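Search this site Search Go

Honeylyn Yap wants you to clean out one drawer

I'd been warned that Honeylyn Yap talks fast, and I still wasn't ready. By the time I'd found a pen she had covered her first shop in Fedcombe, her feelings about shoe racks and the price of parking, and I'd written down "Fedcombe" and a squiggle.

Honeylyn helps people sort out their homes. She's been doing it for eight years, mostly in Dirnuncombe and the streets out toward Vostgate, and before that she sold secondhand furniture with her aunt. "My aunt could sell you a dresser you already owned," she told me. "I was the one in the back wiping out the drawers. You learn a lot about people from what they leave in drawers."

Like what?

"Batteries! Always batteries, and you never know if they're good. Keys. One lady left 34 takeout menus in a nightstand, and half those places had closed."

I asked how she starts with a new client, because I was picturing big plastic bins and a label maker (I own a label maker, I'm not proud of where it is). She shook her head before I'd finished. She picks one drawer, usually in the kitchen, and sets a timer for 40 minutes. When it rings, you quit, even if you're on a roll.

"People want to do the garage," she said. "They call me in March, the sun's out, they want to do the garage. And by lunch they're sitting on a cooler reading old birthday cards. So we do a drawer."
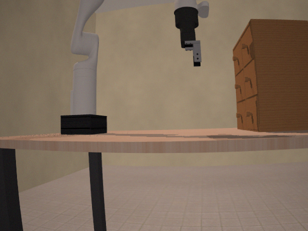
A wooden cabinet on a wooden table.

She has strong opinions about cabinets, by the way. She likes them small, and she likes them where you can reach them standing up. Anything you have to kneel for, she says, turns into a place where fondue sets go to live. I have a fondue set. I didn't bring it up.

Her toughest job was a family named Gatchalian, three generations under one roof, who had 247 cookbooks and wanted to keep all of them. I figured this was going to be the story where she talks them down to a dozen. "Oh no, they kept them," she said. "They cook from them! Grandma had notes in the margins. We got rid of a treadmill and put shelves there."

So what does her own place look like? She laughed for a good long while. There's a hall closet she won't open in front of company, and her husband calls the back bedroom "the warehouse." She'd been meaning to get to it since the holidays.

"I'm tired when I get home," she said. "I'm looking at other people's sock drawers all day. You think I want to look at mine?"

Before I left she made me promise to do one drawer that night. I did the one by the stove. Eleven pens, two of them worked.

Recent posts
The bakery line in Vostgate moves faster than you think
Growing tomatoes on a shady porch
What to do with a piano you can't give away
A morning at the Fedcombe swap meet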